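갑상선 결절 추적 3년차, 검사 받고 온 이야기 타래로 풀어봅니다. 길어요. 커피 한 잔 들고 오세요 (저는 이제 마셔도 됩니다!)

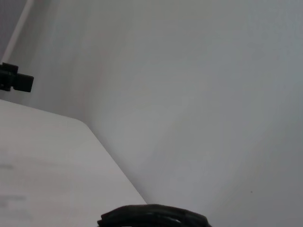 일단 시작은 3년 전 회사 건강검진이었어요. 초음파 봐주시던 선생님이 목 왼쪽에서 갑자기 손을 멈추시더니 같은 자리를 계속 왔다 갔다 하시는 거예요. 그 침묵… 겪어보신 분들은 아시죠. 저는 천장만 보면서 속으로 구구단 외웠어요.

결과지에는 "좌엽 결절, 추적 관찰 요망" 딱 한 줄. 크기는 7mm. 그때는 결절이 뭔지도 몰라서 집에 오는 지하철에서 폭풍 검색했는데, 여러분 그거 하지 마세요 진짜로. 내릴 역 두 개나 지나쳤습니다.

첫 병원에서는 3분 만에 나왔어요. "흔한 거예요, 1년 뒤에 오세요." 네, 맞는 말씀이긴 해요. 나중에 다른 데서도 똑같은 말 들었거든요. 근데 저는 질문을 여섯 개나 적어 갔는데 하나도 못 물어봤단 말이죠. 종이 접어서 주머니에 도로 넣고 나오는데 좀 서럽더라고요.

그 뒤로 몇 달은 목에 신경이 온통 가 있었어요. 침 삼킬 때마다 뭐가 걸리는 것 같고, 거울 앞에서 고개 젖히고 플래시 비춰보고. 동생이 보더니 "언니 뭐 해? 거북이야?" 이래서 빵 터지긴 했는데, 밤에는 또 잠이 안 오고 그랬어요.

그러다 당시 프로젝트를 같이 하던 Folasade Eze 님한테 점심 먹다가 툭 털어놨거든요. 알고 보니 이분은 결절 추적만 5년째! 목에 아무 느낌도 없고 평소엔 있는 것도 까먹는대요. 그 말 한마디가 검색 백 번보다 나았어요. 그리고 병원 옮겨도 된다고, 영상 복사해서 들고 가면 된다고 알려주심. 저는 한 번 간 병원은 계속 다녀야 하는 줄 알았어요 ㅋㅋㅋ

그래서 옮겼습니다. 새 선생님은 모니터를 제 쪽으로 돌려서 보여주세요. "여기 까만 부분은 물이고, 이쪽이 단단한 부분이에요." 사실 제 눈에는 그냥 눈 오는 밤하늘 같았는데요, 그래도 보여주시니까 마음이 완전 달라지더라고요.

작년 5월엔 세침검사도 했어요. 결절이 조금 자랐고 모양도 한번 확인해보는 게 좋겠다고 하셔서요. 많이들 물어보시는데 제 기준으로는 채혈보다 조금 더 뻐근한 정도? 아픈 것보다 "침 삼키지 마세요"가 훨씬 힘들었어요. 그 말 듣는 순간부터 입안에 침이 한강처럼 고입니다. 진짜예요.

검사 끝나고는 거즈 대고 한참 꾹 눌러야 해요. 저는 대충 눌렀다가 다음 날 살짝 멍들어서 목도리 하고 출근했어요. 5월에 목도리요. 팀장님이 감기냐고 물어보셔서 네… 했습니다.

결과 기다리는 일주일이 제일 길었어요. 이 기간에 뭐 했냐면, 냉장고 정리하고 옷장 정리하고 휴대폰 사진까지 정리했어요. 결과는 양성. 근데 이 "양성"이라는 단어 좀 어떻게 안 되나요? 코로나 양성이랑 발음이 똑같잖아요. 엄마한테 전화로 "엄마 나 양성이래!" 했더니 엄마가 우셨어요. 아니 엄마 좋은 거야 좋은 거… 설명하는 데 10분 걸림.

그리고 2022년 1월 25일, 드디어 다시 초음파! 아침부터 배가 고팠어요. 갑상선 초음파는 보통 금식 안 해도 되는데 저는 상복부도 같이 잡아놔서 물도 커피도 못 마셨거든요. 대기실에서 앞에 계신 분 가방에서 빵 냄새가 나는데 정말 힘들었습니다.

대기 번호가 54번이었는데 제가 들어갔을 때 부르던 번호가 서른 몇 번이었어요. 책 한 권 들고 갔는데 같은 페이지만 계속 읽은 듯. 주인공 이름도 기억 안 나요.

검사 자체는 금방이에요. 젤은 따뜻하게 데워주셔서 감동 (예전 병원은 얼음장이었음). 목 밑에 베개 받치고 고개 젖히면 끝. 머리 긴 분들은 꼭 묶고 가세요, 저는 풀고 갔다가 뒷머리까지 젤 범벅 됐습니다.

결과는요… 변화 없음!! 크기도 모양도 지난번이랑 같대요. 선생님이 "아주 얌전하네요" 하시는데 꼭 우리 집 강아지 칭찬받는 기분이었어요. 다음 검사는 1년 뒤로 잡았고 피검사 수치도 정상 범위랍니다.

이번에는 질문도 다 했어요! 미역국 먹어도 되냐, 영양제는 어떠냐, 운동은 해도 되냐. 제 경우엔 평소 먹던 대로 먹고 운동도 하던 대로 하면 된대요. 요오드 든 영양제는 굳이 따로 챙기지 말라고 하셨고요. 이건 제 상태 보고 하신 말씀이니까 여러분은 꼭 본인 선생님한테 물어보세요. 진짜 사람마다 다르대요.

병원 갈 때 챙기면 좋았던 것들 적어둘게요. 이전 검사 영상이랑 판독지, 먹는 약이랑 영양제 이름, 목 부분 헐렁한 옷. 터틀넥 입고 가지 마세요. 저 첫해에 터틀넥 입고 가서 얼굴에 걸린 채로 한참 버둥거렸어요.

그리고 질문은 휴대폰 말고 종이에! 휴대폰은 긴장하면 잠금도 안 풀려요. 제일 궁금한 걸 맨 위에 쓰는 게 포인트예요. 시간이 없으면 하나만 물어보고 나오게 되더라고요.

아 그리고 목소리가 갑자기 쉬어서 안 돌아온다거나, 삼키기 힘들다거나, 혹이 빨리 커지는 것 같으면 예약 날짜 기다리지 말고 바로 연락하라고 하셨어요. 이건 저도 냉장고에 붙여놨습니다.

끝나고 병원 앞 국밥집에서 한 그릇 싹 비우고, 옆 카페에서 라떼까지 마셨어요. Folasade 님한테 "얌전하대요!" 문자 보냈더니 폭죽 이모티콘이 스무 개쯤 왔습니다 ㅋㅋㅋ

지금 결과 기다리면서 이 타래 보고 계신 분, 그 마음 너무 잘 알아요. 저처럼 냉장고 정리라도 하세요. 궁금한 거 있으면 댓글 주시고요, 제가 겪은 선에서는 다 답해드릴게요. 세침검사 멍 빨리 빠지는 법 아시는 분도 댓글 부탁드려요!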